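Well, the clocks have gone back, my bike lights are charged, and robot club has taken over my Tuesday evenings again. I did say last year that I'd take a term off. I lasted until the second email.

For anyone new round here, the club is Dratdale Robotics, we meet at 7 and we're meant to be out by half past nine (ha). There's a mix of students and people like me who did something vaguely technical years ago and missed it. This term we're split into two teams and both of us are entering the Carkine Tidy-Up, a one-day competition where your arm has to clear a table of household bits in 4 minutes. You don't find out which bits until the morning. Last year there was a loofah.

Our arm is called Pandora. I voted for something shorter and lost. She's the club's older arm and she has opinions about her wrist joint, but I've grown very fond of her, and the other team's arm is newer and somehow drops more things, so there.

The plan this year is to teach by showing. You take a gripper in your own hand, one with the same sort of fingers as the robot's, and do the job yourself over and over while it records, and then all of that goes off to be trained on. I love this bit! It's the closest the club gets to crafts. You get into a rhythm, reach, close, lift, put down, and after a while you notice how many tiny decisions you make picking up a sponge. Do you go in from the side? How hard do you squeeze? My first few goes I was squashing the poor things flat.

We've set ourselves a target of 900 recordings before Christmas, which sounded fine when we wrote it on the board in October and sounds a bit less fine in November. My arm was killing me on the bus home last week. I've started swapping hands, though my left-handed ones are so wobbly that I'm not sure we should be teaching anybody with them.

Soft things are going pretty well. Clear plastic is the one keeping us up at night. Pandora will head off towards a see-through tub quite confidently and then close on nothing, 2 centimetres short, and hold up her imaginary tub for us all to admire. We've argued a lot about what to do. One camp wants to change the lighting, the other (mine) says the competition hall will have whatever lights it has and we'd better just record loads more tubs in loads more places – near the edge, in the middle, turned every which way. We've agreed to try my way for a fortnight, so if it flops you'll hear about it on here.

Also on my list: new foam for the fingers. I ordered a sheet from Koppel and it came in a thickness that I'm sure isn't what I clicked on, so that's going back. I need to sort the spreadsheet out as well, as we've got two columns called "good" and they don't agree with each other.

Right, next week is more tubs, and I've promised to bring biscuits. If you're local and fancy a go, come along, you don't need to know any coding and the recording bit takes five minutes to pick up. Wear something with sleeves you can push up and bring a drink with a lid.

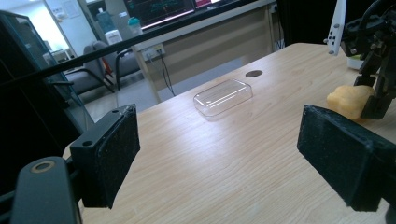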